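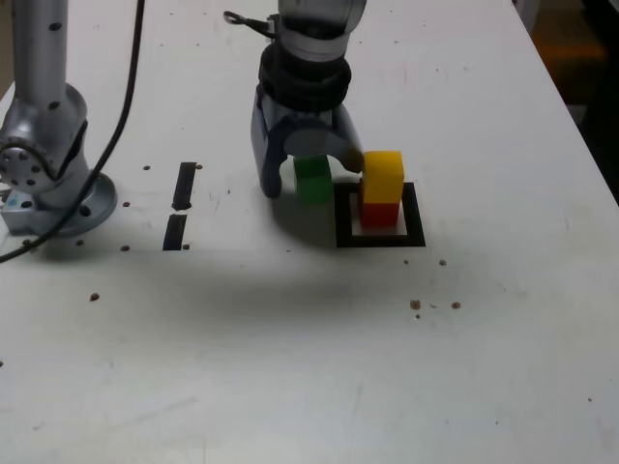 Ikgate-users Digest, Vol 16, Message 7

From: Rahel Moser
To: ikgate-users
Subject: Re: stack planner picks a grasp on the wrong block

Hi Wafula, hi all,

Thanks so much for writing this up carefully, and sorry for the slow answer (I was moving desks, and then of course I couldn't find my own notes for a while!).

Wafula Mwaipopo wrote:
> We run the block stacking task with Ikgate on top of the
> Jendia perception node. With yellow on red inside the black
> square and green next to it, the planner sometimes returns a
> grasp for yellow when I ask for green. It's worse when the
> gripper is already low over the table. I have 437 logged
> plans and can share them. Is this the segmentation or is it
> the grasp ranking?

My guess is a bit of both, but mostly the segmentation. Look at where the fingers are in that pose: green is between them with its upper part in the shadow of the gripper, and the right fingertip is right beside the yellow block. Yellow stays bright, green goes dark on top, and if your color threshold is the default one you may well be losing the darker half of the green mask. The centroid then slides down, the score drops, and yellow wins the ranking even though you never asked for it. The label should have been a hard filter there and it's only a weight, so that part is on us.

The other thing I'd check is the black outline. Green sits so close to the corner of the square that the old region code can merge the two. Oduor Rotich fixed this on the Laren branch back in July, but it hasn't been merged yet.

What I'd try, in this order:

set label_mode to strict in the planner config
lower value_min for green to 85
take the perception snapshot before the approach move, with the arm parked

If you do send the logs, please send the masks too and not just the plans. About 700 MB is fine for the upload folder, and Halvard can raise the limit if you need more.

Warm greetings to Upendo and everyone in your lab,
Rahel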